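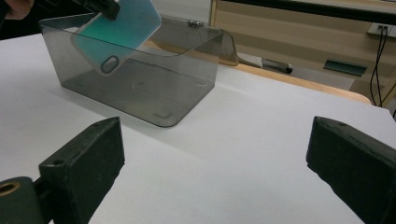
상자 위에 비스듬히 들린 청록색 케이스. 뚜껑은 열려 있다.

835번

드로포트(Drovport) 여객터미널 유실물 보관소의 품목 코드는 네 자리까지 쓸 수 있지만 1000을 넘긴 적이 없다. 1000에 이르면 대장을 닫고 1로 돌아간다. 835번은 10월에 등록되었다. 품명 휴대전화 케이스, 본체 없음. 습득 장소 플리슬리(Flistley)행 승선장 대합실, 창가 쪽 의자. 습득 시각은 적혀 있지 않았다.

나는 그해 가을부터 보관소의 분류를 맡았다. 업무는 세 단계였다. 물건을 기술하고, 용기에 넣고, 선반에 올린다. 기술 항목은 전산 대장 플레덴트(Pledent)가 정해 놓았다. 품명, 재질, 색상, 특징, 손상. 재질은 모르면 비울 수 있다. 색상은 비울 수 없고 하나만 고를 수 있다.

835번의 색상을 나는 청록으로 입력했다. 카메라 구멍은 둥근 장방형, 테두리는 옅은 색. 손상란에는 '없음'을 넣었다. 특징란은 비웠다.

용기는 뷴(Byun)이라고 부르던 회색 반투명 상자였다. 납품 업체 이름이 그대로 물건 이름이 된 것이다. 뚜껑은 경첩으로 몸체에 붙어 있어 분실되지 않는다. 전임자가 남긴 지침에 뚜껑에 관한 문장은 하나뿐이었다. "끝까지 젖힌 뒤 넣을 것." 중간까지만 젖히면 뚜껑이 제 무게로 내려와 물건의 모서리를 친다. 안경류에서 두 번 그런 일이 있었다고 여백에 연필로 적혀 있었다.

케이스류는 짧은 변부터 비스듬히 넣는다. 눕혀서 떨어뜨리면 바닥에 긁힌 자국이 생긴다. 상자 바닥의 자국은 대부분 그렇게 생긴 것이고, 어느 물건이 낸 자국인지는 대장에 남지 않는다.

보관 기한은 20일이다. 기한이 지난 물건은 플리슬리의 중앙 창고로 넘어간다. 중앙 창고에서는 용기를 돌려보내지 않으므로 이관 전에 물건을 꺼내 봉투로 옮겨야 했다.

기한이 엿새 남았을 때 조회 요청이 한 건 들어왔다. 신청인 콘체타 마르티넬리(Concetta Martinelli). 품명 휴대전화 케이스. 습득 추정 장소 대합실. 색상 분홍.

플레덴트는 색상이 다른 품목을 조회 결과에 올리지 않는다. 결과는 0건이었고, 회신 서식이 자동으로 작성되었다. 내 업무는 그 서식에 확인을 누르는 것이었다. 나는 확인을 누르고 다음 건으로 넘어갔다. 장갑 한 짝이었다. 색상 검정.

이틀 뒤 같은 신청인의 요청이 다시 들어왔다. 색상 하늘. 결과 0건. 확인.

다음 날 세 번째 요청이 들어왔다. 색상 살구. 이번에는 비고란에 글이 있었다.

"색을 하나만 고르라고 해서 하나씩 고르고 있습니다. 남은 것이 몇 개인지 알려 주시면 순서를 정하겠습니다."

플레덴트의 색상 목록에는 항목이 20개 있다. 청록은 가나다순으로 뒤쪽이었다. 신청인이 하루에 하나씩 고른다면 기한 안에 청록에 닿는다는 보장이 없었다. 물론 그 케이스가 835번이라는 근거도 없었다. 대합실에서 나오는 케이스는 많았다.

나는 선반에서 835번을 내렸다. 분류대의 흰 판 위에 상자를 놓고 뚜껑을 끝까지 젖힌 뒤 케이스를 꺼냈다. 뚜껑을 닫고, 케이스를 상자 앞에 비스듬히 눕혔다. 등록할 때는 세워 든 상태에서 색을 보았다. 눕혀 놓고 본 적은 없었다.

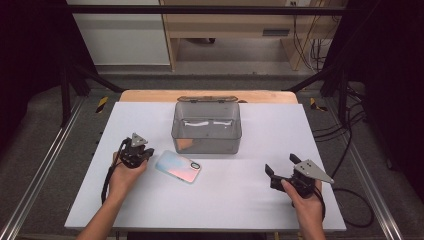
흰 판 위에 눕힌 케이스와 뚜껑을 닫은 상자.

옅은 파랑이 분홍으로 넘어가고, 분홍 옆에 연한 복숭앗빛이 있었다. 케이스를 들어 기울이자 청록이 되었다. 내려놓자 되돌아왔다. 같은 동작을 여러 번 반복했고 결과는 같았다. 이 관찰을 넣을 항목을 찾았으나 색상란은 목록 선택이고 손상란은 해당하지 않았다. 남은 것은 특징란이었다. 글자 수 제한은 스무 자였다.

처음 쓴 문장은 "보는 각도에 따라 청록 또는 하늘, 분홍, 살구로 보임"이었다. 제한을 넘었다. 조사를 빼고 쉼표를 뺐다. 최종 입력은 다음과 같다.

"눕히면 하늘 분홍 살구"

저장하고 나서 조회를 다시 돌렸다. 결과는 여전히 0건이었다. 특징란은 조회 대상이 아니었다. 이 사실은 지침서 뒷면에 인쇄되어 있었고 나는 그때 처음 읽었다.

신청인에게 보내는 회신 서식에는 자유 기술란이 없다. 수신자 주소, 접수 번호, 결과 건수, 담당자 서명이 전부다. 나는 결과 건수 칸의 0을 지우고 손으로 835를 썼다. 건수로 읽으면 휴대전화 케이스가 835건 검색되었다는 뜻이 된다. 품목 코드로 읽을지는 받는 쪽이 정할 일이었다.

신청인은 기한 마지막 날 오전에 왔다. 회색 외투를 입었고, 회신 용지를 접어서 들고 있었다. 창구에서 용지를 펴고 숫자를 가리켰다.

"다 보여 주실 수 있습니까."

"한 건입니다."

"팔백서른다섯이라고 되어 있는데요."

"번호입니다."

신청인은 용지를 다시 보았다. 나는 상자를 창구에 올리고 뚜껑을 끝까지 젖혔다. 본인 확인 절차상 신청인이 먼저 물건의 특징을 말해야 한다. 신청인은 상자 안을 보지 않으려고 벽 쪽으로 고개를 돌리고 말했다. 구멍 둘레가 짙은 회색이고, 책상에 두면 분홍이 보이고, 전화를 받으려고 들면 다른 색이 되는데 통화 중에는 자기가 그 면을 볼 수 없어서 이름을 붙인 적이 없다고 했다.

"청록입니다." 내가 말했다.

"그렇습니까."

수령증의 색상란도 목록 선택이었다. 신청인은 펜을 든 채로 한참 있다가 분홍에 표시했다. 대장은 청록, 수령증은 분홍이 되었으므로 두 문서는 일치하지 않는다. 월말 대조에서 불일치 한 건으로 집계될 것이었고, 불일치 건에는 사유서가 붙는다.

신청인이 케이스를 꺼냈다. 짧은 변부터, 비스듬히. 아무도 그렇게 하라고 말하지 않았다. 주머니에서 전화기를 꺼내 끼우는 동안 플리슬리행 승선 안내가 나왔고, 신청인은 수령증 사본을 받지 않고 나갔다.

사유서는 오후에 썼다. 서식은 한 장이고 칸은 세 개다. 불일치 항목에 색상, 원인에 자세, 조치에 해당 없음을 적었다. 사본은 상자에 넣었다가 종이류는 봉투 보관이라는 규정이 생각나서 다시 꺼냈다. 뚜껑을 닫고 상자를 빈 용기 선반에 올렸다. 836번은 우산이었다. 뷴에는 들어가지 않는다.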